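A pair of arms in the old dairy

Darius Roman makes tea before he makes anything else, and he makes it for whoever has come up the stairs. The workshop sits above what used to be the Galivley dairy, and on a wet evening the smell of solder and toast reaches you well before the door does. It has been shared by the same loose band of makers for five years now, and in one corner of it a pair of robot arms has been slowly coming together.

The project is called Mulow, after the lane where Darius grew up, and it began on his kitchen table in December with a bag of second-hand motors and a great deal of optimism. The first arm could lift a teaspoon, more or less, if you didn't mind where it put it down. His wife put up with the noise until spring, when the whole lot moved to the dairy in the back of a friend's van, wrapped in bath towels.

A workshop changes a project, I think, and mostly for the better. At home Darius had been bolting things to a chopping board. At the dairy someone suggested a proper length of black aluminium rail, someone else turned up with a cloth to go over the bench, and before long the arms had a place of their own and people were wandering across to offer opinions (wanted or otherwise!). 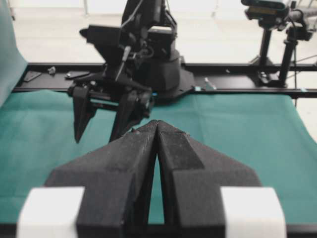 The fingers have had the most attention. Darius went through one shape after another before settling on long black wedges that narrow to a point, and he'll talk about them for as long as your tea stays warm. "A blunt finger is strong, but it can't get under anything," he told me. "I wanted to pick up a washer off a flat bench. I spent weeks on that washer. I dreamt about it."

He keeps the spending in a notebook, which he showed me with a slight wince. The motors came to some £200, and the rest has gone in dribs and drabs on screws, cable and a power supply from Vuneck, the little surplus shop by the station, where they now greet him by name. The software he writes on the train. A good deal of it was thrown away and begun again on 5/7/21, a date he remembers because he'd taken the day off to do it and the sun was out.

What he'd like next is for the two arms to fold a tea towel between them. One holds, the other turns the corner over, and neither pulls too hard. So far they manage the first fold on a good night. Darius rinsed the mugs, switched on the lamp over the bench and asked whether I was in a hurry, and I said I wasn't, so he filled the kettle again.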